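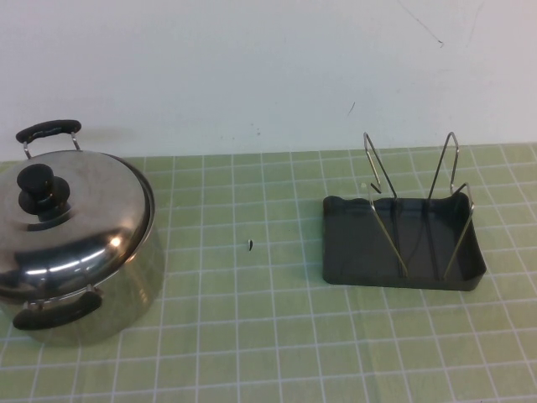 ## Pot and rack cell, Opoku kitchen – November 2024

Grid mat down, pot left of centre, drying rack on the right. Same layout as the August runs so Selma can compare.

Spent the morning with Nhyira Gbeho from the pot wash. She has done 12 years there and knows more about lids than we do. Her points:

- staff now wait for the arms to clear before they reach in, and that slows the evening shift
- one person per shift has become the "arm person" without any change of grade
- she wants the stop button on the sink side

Two arms at the rack is still tight. With both over the mat I want the right one to hold off until the left has backed away,
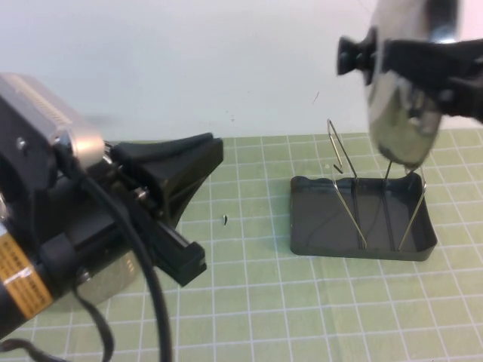
and that means a longer cycle. Currently 47 seconds, would go to 65. Nhyira is fine with that – she says a steady pace is easier to work beside than a quick one that keeps stopping. Gevis will want the number explained, so I'll write to them.

Wrist view is mostly wall when the gripper is turned away from the mat. Not much use to whoever is watching the screen.
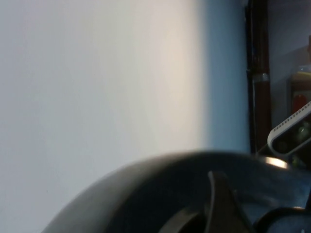 *Wrist camera, facing the wall. Finger at the bottom, dark post on the right.*

To do: move stop button, ask Selma Golob about the rota and who gets trained next. Log is under job 1814.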